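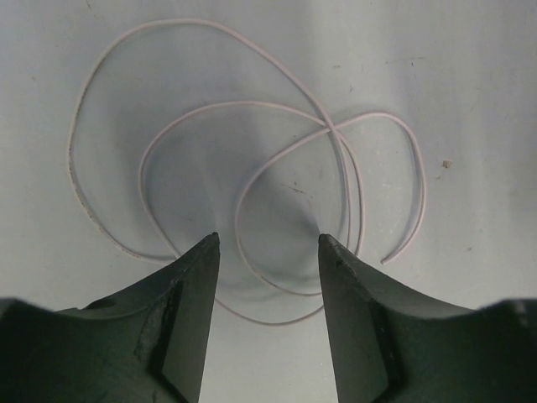
January
By Maëlys Guillot

The household wishes to report on its first winter of keeping paper records. Pascal Guillot and I moved to Rellemlow with 21 boxes of letters, receipts and school reports, and we have now reviewed 60 folders. Items without a date were set aside for a second reading. 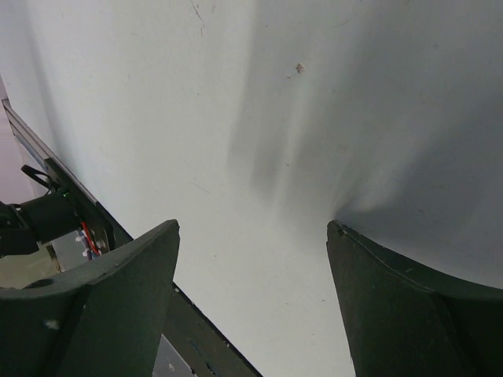 Shadow on a white surface, January.

Our rule is simple. A letter is kept if it names a family member or a place we have lived. Utility bills are kept for four years – the De Graaf rental papers are the one exception, and they remain in full. Pascal has asked that his
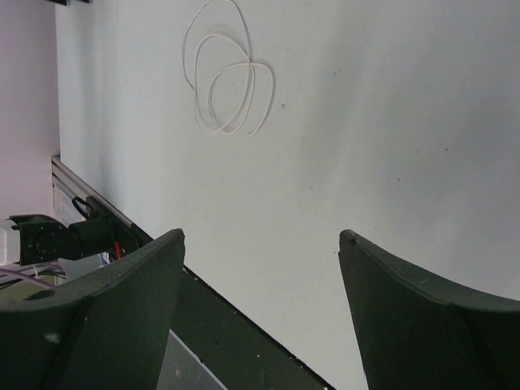
grandfather's seed orders be kept as well, and I have agreed. They fill one drawer and are sorted by year. The index now lists 1,479 entries, each with a folder number and a short title.
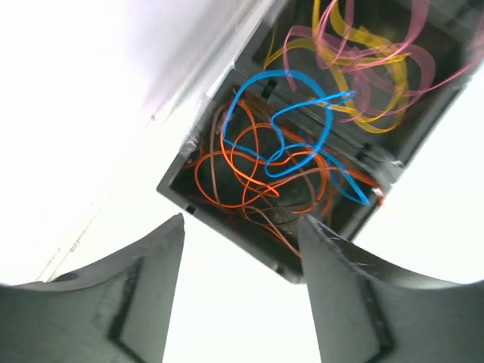
Next Steps

The Trekeck letters will be read in the spring. Several are in poor condition and will be copied by hand before they are folded again. Relatives who hold letters from the same years are kindly asked to write to us.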